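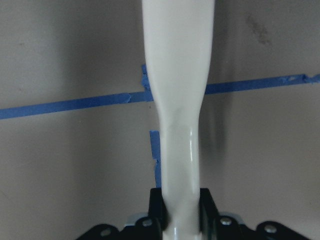 Getting the wrist camera and the fingers to agree

Hello again! I promised Rhiannon Gronow I'd write down how I set up the arm in the back workshop, partly so she can do it without ringing me, and partly because I forget the whole thing between one go and the next (last time was October, and I'd lost my notes by then).

So. The arm is a Torken, second-hand, and the black gripper on the end is a Stollitz with two fingers and a base plate held on with silver screws. Before I touch anything else I go over those screws with the little driver. Just nip them up, please, no leaning on it. I once overdid one and spent a whole evening getting it out again – never mind, new screw, lesson learned.

Next comes the tape. I use blue painter's tape because it peels off without taking anything with it, and I make a big cross: one long line side to side, then a short bit going up and a short bit going down. It doesn't have to be pretty. Mine is torn by hand and slopes a little, and the joins overlap, and none of that matters as long as you don't move it halfway through!

Then give the gripper something long and smooth to hold. I like a white handle shape for this, as it shows up beautifully against the blue and you can see straight away if it's leaning. Close the fingers on it near the bottom end, slowly, and look at both sides. If one finger touches well before the other, open up and start again. Don't be tempted to shove the handle across with your thumb (I have been tempted).

Now bring up the wrist camera picture and see where the handle sits against the cross. On my setup it ends up slightly to the right of the upright bits of tape. I used to fuss over that for ages, but the Wragg software lets you type in an offset, so I put in 4 pixels, save it, and then open and close the gripper 16 times to see whether the handle creeps.

If it does creep, check the finger pads first. I wipe mine with a barely damp cloth and let them dry. After that I'd look at the grip force, which I keep at 27 per cent for anything shiny.

Mateja Stojanovska has asked me whether the same routine would suit her Milus arm. I think so, but the menus are different and I haven't tried it yet. I'm going over with my roll of tape next week, so I'll let you know how we get on.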